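手持ちグリッパーを買う前に、机の値段を調べた　Omikのフェナ・ファン・ローイさんに聞く設備計画

見積書を見せてもらえることになった。

機材の取材をしていると、カタログの話はいくらでも聞けるのに、お金の話になると急に声が小さくなる人が多い。ところがOmikで機材計画を担当しているフェナ・ファン・ローイさん（Fenna Van Rooij）は、席に着くなり表計算ソフトを開いて、画面をこちらに向けてくれた。社外に出せない行は最初から灰色に塗ってあって、残りは全部見ていいという。こんなに気前のいい取材はめったにない！

Omikは、ものをつかんで動かす作業をロボットに覚えさせるためのデータを作っている会社だ。アームそのものを操縦して記録する方法もあるけれど、今の主力は人が手に持って使うグリッパーのほうで、日用品を持ち上げたり、向きを変えたり、容器のふたを扱ったりという動作を、人間の手の速さのまま記録していく。導入したのはSakcombeという機種。この春に最初の注文を出し、七月には次の年度の計画を固めたいというので、ちょうど頭の中が数字でいっぱいの時期にお邪魔したことになる。

最初に聞いたのは、どうしてアームを先に買わなかったのか、だった。

「買うつもりだったんですよ。Irachのアームを入れる計画書まで書きました。据え付けの図面も、安全柵の見積もりも取って。それを上に出す前の晩に、自分で読み返したら、最初の半年にやることが何も書いていなかったんです。届くまで待つ、床を直す、電源を引く、講習を受ける。データを集める話が最後のページに出てくる計画書でした」

その晩のうちに順番をひっくり返したそうだ。先に人の手で集め始めて、アームはデータの中身がわかってから選ぶ。持てる重さも、届く距離も、集めた動作を見てから決めれば大きすぎるものを買わずに済む。Irachの担当者には正直に話して、計画書は捨てずに取ってあるという。

「今でもときどき開きます。恥ずかしいところもありますけど、床の耐荷重を調べたページはそのまま使えますから」

Sakcombeの購入は、代理店のDramaniを通した。単価は2098ユーロ。最初の注文は4台で、これは両手で使う人が二人並んで作業できる数だ。値段の話が始まるとファン・ローイさんは目に見えて楽しそうになって、説明がどんどん速くなる。

「2098という数字だけを見ると、アームの何分の一だ、安い、となりますよね。私も最初はそう言って回りました。でも、この数字には机が入っていません。照明も、充電する場所も、記録を写すための保存装置も、つかむ相手になる品物も入っていない。本体の横に何を並べないと一日が始まらないか、それを書き出していったら、表がどんどん縦に伸びていって」

画面の表は、たしかに縦に長い。本体の行は上のほうにあるだけで、その下に机、椅子、ケーブル、収納箱、固定具、掃除用品、と続く。掃除用品の内訳には布とアルコールと書いてあり、その下の行に、粘着ローラー、とある。粘着ローラーは何に使うのかと聞いたら、フォームに細かいごみが付くので、と即答だった。

買う前にいちばん時間をかけて調べたのは、机だったという。

「だって机は毎日使うんですよ。グリッパーは机の上のものをつかむ道具なので、天板の高さが合わないと肩にきます。私は自分の身長に合わせて選んで、それで失敗しかけました。作業する人はみんな背が違いますから。結局、高さを変えられる机の見積もりと、普通の事務机の見積もりを並べて、普通の机に椅子の予算を足すほうを取りました。これは今でも迷っています。次の年度で高さの変わる机を一つ試したいと思って、ほら、ここに行だけ作ってあるんです。金額はまだ空ですけど」

空の行を残しておくのは、ファン・ローイさんの癖のようなものらしい。欲しいものを思いついたら、金額がわからなくてもとにかく行を作る。月末に見直して、まだ欲しければ見積もりを取り、もう欲しくなければ消す。消した行は別のシートに移してあって、そのシートがまた面白かった。三脚、反射防止の卓上マット、工具用のワゴン、立派な看板。

「看板は本当に要らなかったですね（笑）。部屋の名前を決めた日にうれしくなって書いた行です」

つかむ品物、つまり対象物の予算についても聞いた。日用品なら近所の店で買えるし、たいした金額にならないだろうと思っていたのだが、ここはむしろ手間のほうが重いらしい。同じ品物を切らさないこと、空になった容器と中身の入った容器を区別しておくこと、買った店と時期を記録しておくこと。パッケージの柄が変わるだけで別の品物として登録し直すので、洗面所や台所に置くような容器は特に気をつかう。

「ポンプの付いたボトルは大好きなんです。データとして、という意味ですよ。肩の部分をつかむのか、胴をつかむのか、頭の向きはどうするのか、ひとつの品物でいろいろな持ち方ができる。値段のわりに仕事をしてくれる品物なんです。逆に、高いのに一通りの持ち方しかできないものもあります。最初の買い出しで、私はそういうものをかごいっぱい買ってしまいました」

それ以来、対象物の行には値段の隣に『持ち方』という欄ができた。ひとつの品物から何通りの持ち方が取れそうかを、買う前に店の棚の前で考えて書き込む。店員さんに不思議そうな顔をされるけれど、もう慣れたという。棚の前でボトルを横から上から眺めて、スマートフォンに何か打ち込んでいる人がいたら、それは私です、と笑っていた。

ここで作業の部屋に移って、机を見ながら話を続けることになった。

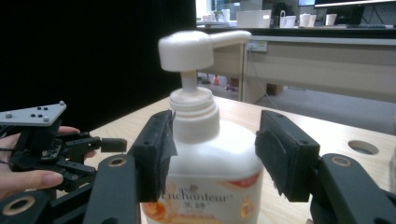 指先まわりの消耗品は本体と同じ行に入れないほうがいい、と横から別の声が入った。本体の予算は年に一度しか動かせないのに、指先の部品は使えば減っていく。同じ行に入れてしまうと、承認が下りるのを待つあいだ手が止まる、というのがその理由だった。

ファン・ローイさんは大きくうなずいた。

「そうなんです、それで痛い目を見ました。最初の計画では、交換部品を本体の付属品扱いにしていたんですよ。同じ箱に入って届いたから、同じ行でいいだろうと。そうしたら追加で頼むときに、本体の追加購入と同じ書類を書くことになってしまって。フォームのパッドを頼むのに、設備投資の理由書です。理由の欄に『すり減ったため』と書いて出しました。経理から電話がかかってきましたよ、もう少し書いてくださいって」

次の年度の計画では、消耗品を独立した行にして、上半期の枠を992ユーロにしてある。中身はパッド、テープ、ねじ、それから予備のケーブル。端数のない数字にしなかったのには訳があって、Dramaniの見積もりをそのまま足したらこうなったのだという。丸めて千にしておけば楽だったのに、と水を向けると、とんでもないという顔をされた。

「丸めた数字は、あとで誰も思い出せないんです。どうして千なのかと聞かれたら、なんとなくとしか答えられない。992なら、見積書のどの行を足したかを見せられます。予算の会議で強いのは、かわいげのない数字のほうですよ」

これには私もすっかり感心してしまって、帰りの電車で自分の家計簿のことを考えた（丸めた数字ばかりだった）。

話を機材に戻すと、何を予備として持つかも悩みどころだった。関節の部品まで予備を持つのか、壊れたらDramaniに送るのか。送れば手元から本体がひとつ減る。そのあいだ両手の作業ができる机がひとつになってしまうので、止まった時間の分も費用に入れて考えなければならない。

「ここは計算しました。本体を余分に買って棚に置いておく場合と、修理に出して待つ場合。どちらも、部品を自分たちで替えられるかどうかで答えが変わるんです。だからDramaniには値引きより先に、分解の手順書をくださいとお願いしました。値引きは一回きりですけど、手順書はずっと使えますから。向こうの人は最初きょとんとしていて、それから、手順書を欲しがるお客さんは初めてだと言って、ずいぶん詳しいものを送ってくれたんです。うれしかったなあ！」

手順書が届いてからは、どの部品なら作業の合間に替えられて、どの部品なら半日仕事になるかがわかるようになった。替えやすい部品は多めに持ち、替えにくい部品は持たずに送る。文字にすると当たり前のようだけれど、最初の計画書ではまるで逆で、高くて替えにくい部品ほど予備の欄に並んでいたそうだ。高いものほど大事だから予備が要ると思っていた、とファン・ローイさんは言う。

人の時間の予算についても聞いておきたかった。機材の計画と聞くと物の値段ばかり考えてしまうが、手に持って使う道具なら、持つ人の時間がいちばん大きな行になるのではないか。

「なります。圧倒的にそこです。ただ、表のどこに書くかで揉めるんですよ。人件費は機材の予算ではない、と言われるので。それで私は、時間を金額にせず、時間のまま書くことにしました」

見せてもらった欄には、朝の準備、較正、記録、片づけ、確認と並んでいて、それぞれに分が書き込まれている。ひとりが続けて記録するのは60分まで、と上に太字で決めてある。そこで必ず交代する。もっと続けられますという人もいるそうだが、例外は作らない。

「続けられる人に合わせると、続けられない人が言い出せなくなります。それに、疲れてくると持ち方が雑になる人と、逆に慎重になりすぎる人がいて、どちらにしてもデータの癖になるんです。後から取り除くのは本当に大変。60分で代わってもらうほうがずっと安い。これも立派な設備計画だと思っているんですけど、会議ではまだ半分くらいしか信じてもらえていません」

交代の時間を決めたことで、必要な本体の数も決まった。休んでいる人の分まで買う必要はないからだ。最初は人数分そろえようという案もあったらしい。自分専用の道具があると気分がいい、という意見はファン・ローイさんにもよくわかったそうで（彼女は自分のはんだごてに名前シールを貼っている）、それでもここは共有にした。その代わり、直接触れる持ち手のところは交代のたびに拭く。例の掃除用品の行は、こうして増えていった。

買うときに見落としやすいものを尋ねると、少し考えてから、充電の場所と、データを移す時間を挙げてくれた。

「記録は夕方に終わるのに、写し終わるのが夜になる。これは買う前にはまったく見えませんでした。仕様書にはちゃんと書いてあるんです、転送の速さが。でも、一日に取れる量と掛け算してみなかった。掛け算すればよかっただけなんですよ。だから今、人に相談されたら必ず聞きます。一日の終わりに、何時に帰りたいですかって。帰りたい時間から逆に計算していくと、保存装置に払うお金が決まります」

この話をしているときのファン・ローイさんは実に楽しそうだった。電卓を出してきて、架空の一日を目の前で組み立ててくれる。朝九時に始めて、交代がこう入って、昼があって、写す時間がこれだけ。十七時に帰りたいなら、記録は何時に切り上げることになるか。切り上げる時間を後ろにずらすには、何にいくら足せばいいか。計算しながら、あ、これ次の会議で使えますね、と自分でメモを取っていた。

電源についても、机を決めてから考えたのでは遅いらしい。机のどちら側から線を取るのか、作業する腕に引っかからないか。線の通り道が決まらないうちに椅子を注文してしまって、椅子の脚がケーブルを踏む配置になったことがあるという。椅子は返品できたが、送料がかかった。その送料も、ちゃんと行として残してある。

「失敗した分の行は消さないことにしています。次の人が同じ机を買おうとしたときに、この行を見れば、ああ何かあったんだなとわかるでしょう。説明文は短くていいんです。『椅子、脚、ケーブル』だけで十分に伝わります」

ではIrachのアームはどうなるのか。これは聞かずには帰れない。

「買いたいですよ、もちろん！　忘れたことはありません。ただ、前の計画書に書いた機種にはたぶんならないと思います。集めた動作を眺めていると、私たちが扱う品物は、思っていたよりずっと軽くて、動く範囲もずっと狭い。前の計画のままだったら、大きくて速くて、机の上のボトルには力が余りすぎるものを買っていたところでした。今は小さいほうの見積もりを頼んでいます。安全柵も作り直しになるので、その分も安くなるはずです。はず、としか言えないのは、見積もりがまだ来ていないからです」

アームを入れる時期は決めていない。決めているのは、その前に確かめる項目のほうだ。手持ちで集めた動作を、手首の角度まで含めて再現できるか。指先の形をそろえられるか。指先が同じでなければ、せっかく人の手で集めた持ち方がそのまま使えない。だから指先だけは、アームを買う前に同じものを取り付けられるかどうか、Irachに図面で確認してもらうつもりだという。

「そこがそろわないと、アダプターを作ることになります。アダプターは、予算の表でいちばん信用してはいけない行です。部品代は小さいのに、設計する人の時間がどこまでも伸びるので。前の職場で、アダプターのためのアダプターを作ったことがあります。あれは楽しかったですけど、予算としては最悪でした」

複数の代理店から見積もりを取ったのかも聞いてみた。SakcombeについてはDramaniのほかにもう一社に声をかけ、値段だけならそちらのほうが少し安かったそうだ。それでもDramaniにしたのは、問い合わせの返事の中身だった。

「買う前に、わざと細かい質問を送ったんです。パッドが剥がれたときに自分たちで貼り直していいか、とか。片方からは、保証の対象外ですという返事が来ました。Dramaniからは、貼り直していいです、使う接着剤はこれです、剥がすときは温めてください、と来た。これはもう、決まりですよね。買った後にいちばん長く付き合うのは、この返事を書く人なので」

これから似たような機材を買おうとしている人に向けて、表の最初の行には何を書けばいいですか、と尋ねてみた。本体の型番という答えを予想していたら、違った。

「最初の行は、部屋の鍵です。うちはこれで二週間ずれました。部屋は借りられたのに、鍵の数が足りなくて、朝いちばんに来る人が入れなかったんです。鍵の追加は安いのに、頼んでから届くまでが長い。金額の大きい順に並べると、こういう行がいちばん下に沈んで見えなくなります。だから私は、届くまでの日数が長い順に並べ替えた表も作っています。そちらだと鍵がちゃんと上に来るんですよ、ほら」

二枚目のシートは、一枚目とまるで顔つきが違っていた。金額順では上にいた本体が真ん中まで下がり、鍵と電源工事と椅子が上に並んでいる。どちらの表も同じ行でできているのに、見ていると別の計画のようで、私はしばらく画面から目が離せなかった。ファン・ローイさんも隣で一緒に眺めていて、途中で椅子の行に誤字を見つけて直していた。

予算の会議は次が山場だそうだ。消耗品の992ユーロは通りそうで、高さの変わる机は五分五分、アームはまだ議題に載せない。会議には印刷した表を持っていく。画面だと、みんな合計の欄だけを見てしまうからだという。

帰り際、棚の品物を見せてもらいながら、次に買い足したい対象物を聞いた。洗剤の詰め替え袋だそうだ。柔らかくて、つかむたびに形が変わって、とても難しい。持ち方の欄にはもう、びっしりと書き込みがあった。金額の欄はまだ空で、近いうちに店へ行って埋めてくるという。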